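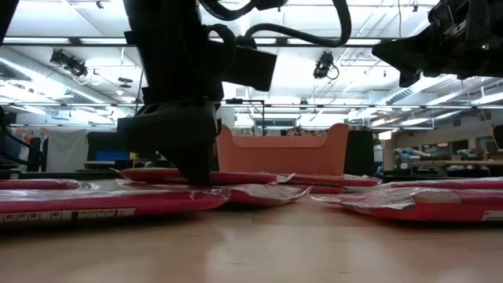

2023-03-09

Packages into the orange bin, remote control, both arms powered. Station is the Fondardale one, table height unchanged from last time.

Target for this task is 400 good demonstrations before we hand anything to the Brostulmont people for training. We stand at 81, counting this morning. I threw out the ones where the leader arm was bumped at the start, they are still on the disk under "rejects" if anyone wants them.

Main trouble is the wrap. The red packages are flat and the plastic is glossy, so from the overhead cameras the ceiling lights show up as white streaks and it is hard for the operator to judge where the edge is. Coming straight down and pressing with the tip is fine for finding the height. It is no good for picking up. What works better for me: touch down lightly, drag towards the bin until the package overhangs the one below, then close on the overhang. Slow, but the drag looks the same from one go to the next, and that matters more than speed here.

Loose corners of plastic are tempting to grab. Please don't. The package swings and the release goes wrong.

Changed the force limit on the left gripper down to 2 N while pressing. Old value is in the Dantas config file, commented out. Episode cut-off is now 700 steps, the previous one was chopping the end off slower runs.

Reset between runs: shuffle the pile by hand, leave some overlapping, some flat on the table. Labels can face any way. Don't square them up.

To do
- try with one row of ceiling lights off
- ask Stodadwood for spare gripper tips, they quoted June last time
- second operator needed, all of these are my hands so far
- right arm cable wants re-tying before anyone uses its full reach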